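Home | Rooms | Getting Here | Tips for Guests | Laundry & Packing | Contact

Keeping Clothes Fresh When You Live Out of a Suitcase
June, by the housekeeping desk at Wondotholm Guesthouse

After so many summers of looking after guests, we have picked up a good number of small tricks for keeping clothes decent on a long trip, and people ask for them at breakfast so often that it seemed high time to write them down. Most need nothing more than a sink, a towel and a bit of patience (and a hanger or two, which you will find in every wardrobe here).

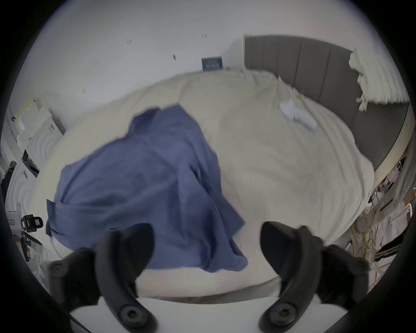
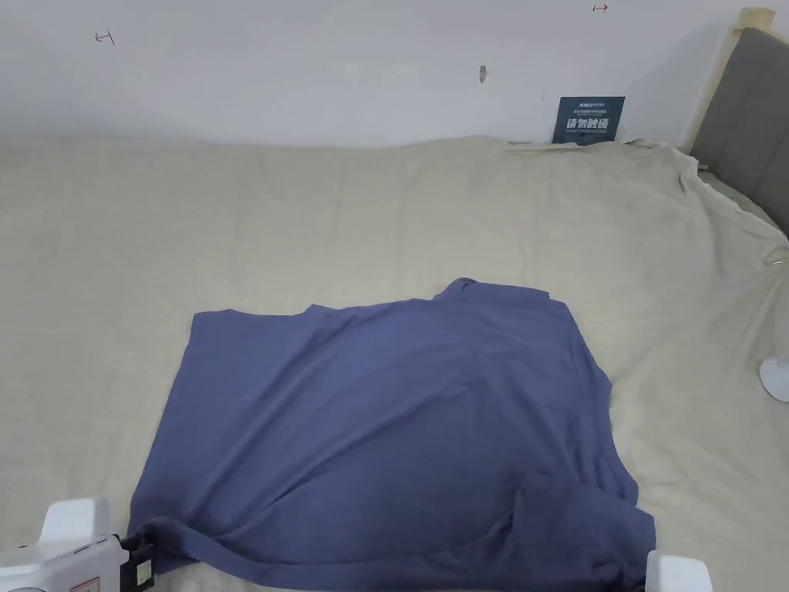
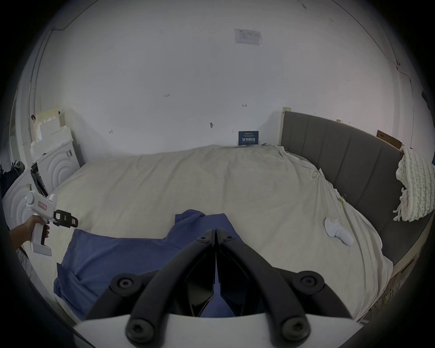
Something blue on the bed, waiting its turn.

Before you leave home

Lay everything you mean to bring out on the bed the night before, and then put a third of it back in the closet. I know, I know, it hurts! But shirts that are crammed in come out looking like old maps, and you will wear the same two favorites all week anyway. Roll your knits and T-shirts, fold anything with a collar, and slip a dry cleaning bag between the layers if you have one lying around. The thin plastic lets the fabric slide a little, and you get far fewer of those hard creases across the chest.

Shoes go along the bottom, by the wheels, stuffed with socks.

Washing in the room

Run the sink lukewarm and use much less soap than you think you need. A teaspoon is plenty for a couple of shirts. Let them sit for 20 minutes, swish them about, and rinse until the water stays clear, which always takes one more rinse than you were hoping for. New dark things should be washed by themselves the first few times. We have a whole stack of washcloths in the staff cupboard that used to be white and can tell you why.

To get the water out, lay the shirt flat on a dry bath towel, roll the two up together like a jelly roll and press down hard with your knees or forearms. Don't wring it. After that it should dry overnight on a hanger, as long as the window is open a crack. Rooms on the Brarkcombe side get the evening breeze and do this beautifully; on the courtyard side, allow until lunchtime.

Wrinkles without an iron

Hang the shirt on the back of the bathroom door while you take your shower, button the top button, and give the hem a gentle tug all the way around when you come out. Linen laughs at this treatment, so for linen you had better borrow the iron from the front desk. It is free, but please bring it back by 9 in the evening, as there are only 3 of them for the whole house.

If a smell has settled in

Restaurant smells are stubborn. Turn the garment inside out and hang it somewhere airy for a few hours before you decide it needs washing. A sachet of dried lavender in the suitcase helps too, and the Wednesday market in Treltitz usually has a stall selling them in little cotton bags. Tuck one in with the pajamas and leave it there until you get home.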